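## 4. Where the clothes wait: intermediate surfaces in small dwellings

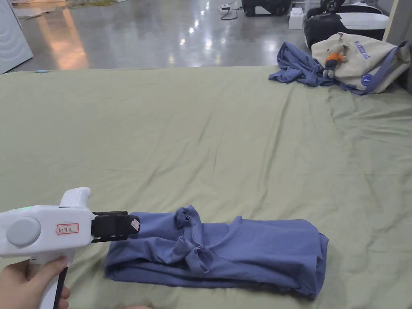 Studies of domestic laundry usually give most attention to washing and drying, and they treat folding as a short final step. In our interviews the step before folding took a larger place than we had expected. Participants spoke of a period in which the clothing is clean but not yet put away, and during this period it must lie somewhere. We call the place where it lies the intermediate surface. In a dwelling with a large table or a spare bed the choice of this surface is not difficult. In the small units at Tomness and Culon the residents often have neither of these, and the floor becomes the most practical area. A concrete floor, however, is not considered suitable for clean clothing by most of our participants, and a cloth is placed between the two. The arrangement in Figure 1 is of this type: a large sage-green bedsheet is spread out, one blue-violet long-sleeved top lies on it in a loose roll, and a second garment of the same colour is heaped at the far corner against a cream-coloured tote bag. The sheet therefore gives a limit to the clean area, although the limit is not strict, and bags and other belongings may come to its border.

**Figure 1.** A bedsheet used as intermediate surface on a polished concrete floor, with one long-sleeved garment lying lengthwise and a second one in a pile near a tote bag.

### 4.1 Choice of the cloth

We collected 323 diary entries from households in the two locations. Of these, 313 contained enough detail to be coded for the type of surface. The remaining entries mentioned only that the laundry was "done" or "sorted", and we excluded them from the analysis in this section.

The bedsheet was the cloth most frequently named, followed by the bath towel and the light blanket. Participants gave several explanations for this preference. A sheet is already in the cupboard, it can be washed together with the next load, and it can be gathered by the corners when the floor is needed again. The last point was emphasized by residents who share a room. One of them wrote that she could clear the whole floor "in one go" when her roommate came home, and sort the clothing later on her bed. Another participant kept an old sheet only for this purpose and did not use it for sleeping anymore.

Colour was mentioned less often, but we consider it of interest. Some participants preferred a plain sheet in a colour different from most of their clothing, so that socks and small items would not be overlooked. The difference between the sheet and the garments in Figure 1 would agree with this preference. We did not ask about colour in the first version of the diary form, and for this reason we can not say how common the preference is.

### 4.2 Condition of the garments

The diary form asked the participants to describe the condition of the clothing at the moment it was put on the surface. Four categories were offered: flat, loosely rolled, bunched, and inside out. The categories are not exclusive. A long-sleeved garment is especially difficult to classify, as its parts can be in different conditions at the same time. In the garment nearest to the viewer in Figure 1, the right end is wider and lies flat, while the fabric near the centre is bunched and a looped section of cuff or hem is twisted over itself. According to our coding rules such a garment is entered as both "flat" and "bunched". Two coders worked independently on the first 100 entries, and most of their disagreements concerned long-sleeved tops and hooded sweaters.

Participants reported that they usually start with the garment that is closest to them, and that the pile at the far side is left for later. This order has a consequence for the quality of the result. In the evening entries, the items at the far side were more often folded only once, or were carried to the closet without folding. Several residents described this in a slightly apologetic tone. We would like to underline that the form did not ask for any judgement of tidiness, and the instructions were revised after the pilot to make this clearer.

### 4.3 Objects at the border of the surface

A further observation concerns the objects which are not laundry. Bags, chargers, boxes and shoes were listed at the border of the surface in many entries. The tote bag has a particular position here. It was used in some households to bring clothing home from the shared laundry room, and in other households it simply stood where it is always standing. In the diary form from Kurian, which we adapted for the present study, such bags were coded as storage. We found this coding too narrow and introduced a separate category, "resting object", for any item that touches the cloth or the clothing without having a clear role in the task.

The same category was applied to items lying on the floor beyond the cloth only if the participant mentioned them as an obstacle. Power strips and cables were the most usual example. In the Drivby pilot, where the rooms are larger, they were hardly mentioned. At Tomness and Culon the participants wrote about moving them with the foot, or about turning the sheet so that one side would not cover the cable. A turned sheet seldom lies smooth, and the creases were regarded as acceptable by almost all households as long as the cloth stayed in place during the folding.

These observations suggest that the intermediate surface is adjusted to the room each time it is laid out. Section 5 considers how long it remains there.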